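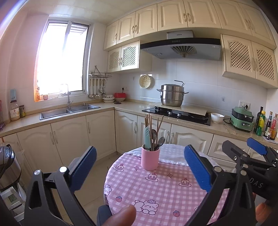 Apr 20, 2021 — Kitchen corner, table and utensil sort

Continuing from the March list. Goal for this session: get the loose cooking tools off the dining table and decide what lives in the pink holder, what hangs on the chrome rack, and what goes in the drawer.

Starting state. The pink holder is on the round table with the chopsticks, the mint-green spatula and two metal spoons in it. The spoons lean out to one side because the chopsticks take up the rest of the opening. Ladles, skimmers and more spoons are on the wall rack to the right of the window. Bowls and plates are stacked on the counter under the rack, next to the shallow dish and the red lidded container.

Rules agreed with Marites before starting:
Wooden chopsticks stay on the table, in the holder.
Anything metal with a long handle goes to the rack.
Silicone goes in the drawer left of the stove, head up.
The outlet above the bowls stays reachable. Do not stack higher than the lower edge of the plate.

Holder. Took everything out and put the chopsticks back first, tips down, then the spatula. Weighed the full load on the Nukex scale: 95 g over the Pallent holder we had before. It still tips if pulled from the rim with the spoons in, and stands fine without them. Spoons moved to the rack. The spatula is an exception to the silicone rule for now — Marites uses it at the table for rice and wants it there.

Rack. Hooks are a tight fit for the flat-handled pieces. Order from the window side is now ladles, skimmers, spoons. The longest ladle touches the top bowl if the stack is pushed back against the wall, so the stack has to sit forward a little. Measured 34 cm from hook to countertop at the window end. Did not measure the other end.

Tablecloth. The pink-and-white gingham one stays. The white lace-edged cloth covers only the back half of the table and slides on the gingham when a bowl is dragged over it. Tried the Pongsiri grip sheet under it, cut to size. Better, but the edge of the sheet shows as a ridge through the lace. Recut 2 cm smaller on each side and the ridge is less obvious. Birger thinks the white cloth should just be folded away except for guests. Not decided.

Counter by the rice cooker. Left the jars as they were. The light-blue box sits on the lid of the clear jar, so it has to come off every time the jar is opened. Candidate for the Kukura shelf insert if it fits between the jars and the sink. Check depth first.

Window sill. Amber bottle and small pink cup not touched. Ask Marites if the bottle can take that much daylight.

Open items:
Depth of counter left of the sink.
Second trial of the holder with a weight in the base, spoons back in.
Birger to look for the missing rack hooks.
Wash the gingham cloth before the next session, cold, and note any shrinkage at the hem.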